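Wubit Abera had packed fruit trays at the Plurville plant for years before Adon put an arm at her bench and gave her a new title. She was now Tray Supervisor. The tray did not require much supervising.

"It'll do 700 a shift," said Wolde from the office.

"And what do I do?"

"You press the green button if it stops."

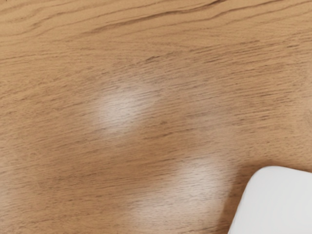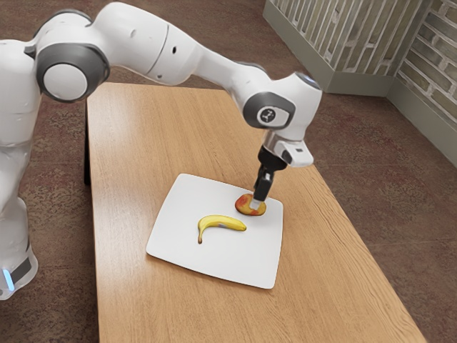 By August she had pressed the button 4 times. She had also finished a cardigan, two library books and most of Wolde's paperwork, which he had begun leaving beside her at lunch. In the afternoons she told the arm about her sister in Plolton.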